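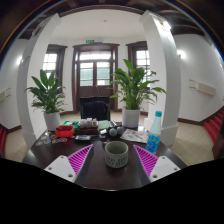

Kurska Reading Rooms
Progress report to the Hassanpour Fund, second period
30 August 2020

Summary

In this period the reading rooms in Holham stayed open for part of the time only, and the one in Hirnport was closed until the lease was signed again. We lent 1,292 books in Holham. In the period before, with both rooms working, the number was 1,681. We consider the result acceptable, but it is under the target we gave you in the application.

Lending and members

Most loans were children's books and books for learning the language. The large print shelf was used less than we expected, and we would like to move a part of it to Hirnport, where the members are older. New members can now register by telephone. It works well, only the spelling of names takes long and some cards had to be printed twice.

Evening conversation groups

We planned two groups and have one. It meets in Holham with 12 places, all taken, and there is a waiting list. The second group could not start without the Hirnport room. Participants asked for more time on letters from offices and landlords, so we changed the programme from the fourth meeting - grammar is now the shorter part.

Premises

The new lease in Hirnport is for two years and the rent did not change. The landlord has repaired the back window. The heating is still not repaired, and we have written to him about it two times. If it is not done before November, we will have to shorten the opening hours there in winter.

Budget

Spending on books is 25 per cent under the plan, as one supplier could not deliver the order from spring. We ask for your permission to carry this amount into the next period. Telephone costs were higher than planned and we covered them from the line for travel, which was almost not used. The full table is in the annex.

Next period

Opening of Hirnport on three afternoons a week, start of the second group, and a new count of the stock in both rooms.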